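Home | Notebook | Cell 2 | Parts | Search

Cell 2 notebook, March
Entry by Corinne Obi

14:10. Gripper dropped a wrapped box at the turn again. Vacuum stayed above threshold the whole way according to the log, so the controller never saw a loss and never stopped the arm. It completed the place move with nothing on the cups.

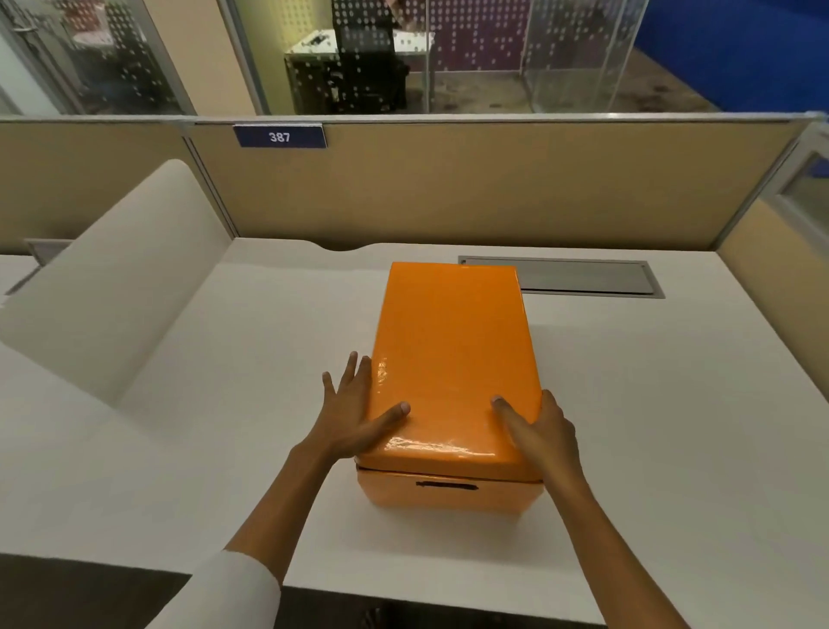
Vacuum threshold was set on plain cartons at Darbridge and carried over unchanged. Gloss wrap behaves differently. On the orange box at desk 387 the wrap is slightly wrinkled across the lid, and a cup landing on a crease can leak and reseal fast enough that the filter hides it. Log filter is 10 samples. Colton wants it at 4.

Checks, arm locked out:

1. Hand pressure on the lid, both sides, feeling for slip between wrap and lid. Note location of creases relative to cup pattern.

2. Lift the near end by hand, far end low, to copy the tilt at the turn.

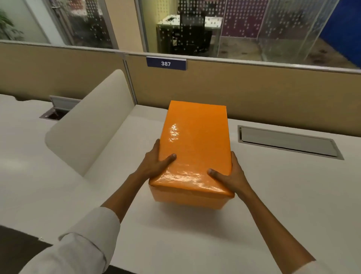 3. Compare cup marks on the dropped box with the taught pick point. Frøydis has the pick file.

Safety: the gate was closed and no one was inside, but the arm ran 2000 ms past the drop with no fault raised. Logged as a near miss. Hjørdis to sign. 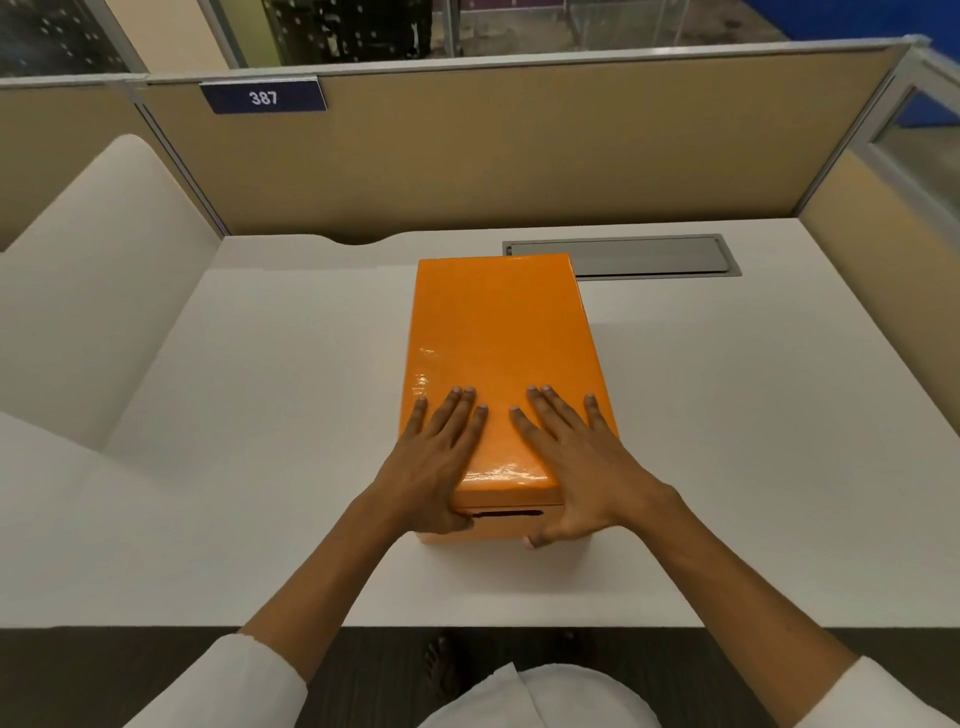 Until the filter is changed, wrapped boxes run at reduced speed with the part-present sensor forced on at the turn. Gisler cups on order. No restart on wrapped product without Gudrun's OK.

Contact: Cell 2 desk, Skorncombe | © Skorncombe | Back to top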